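New carpet for Sastbridge library

The public library in Sastbridge opened its reading room again in May, after 3 weeks of work. The old floor was 38 years old and many visitors complained that it was noisy. The new carpet covers the whole room and the small corner for children.

"Now people can walk between the shelves and the readers are not disturbed," said Ratree Kaewsai, the head librarian.

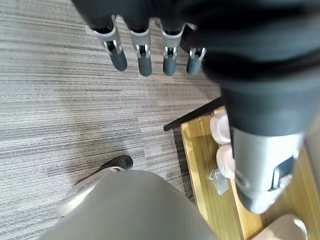
Gray striped carpet. Photo: Chaiwat Nilsuwan

The evening hours stay the same.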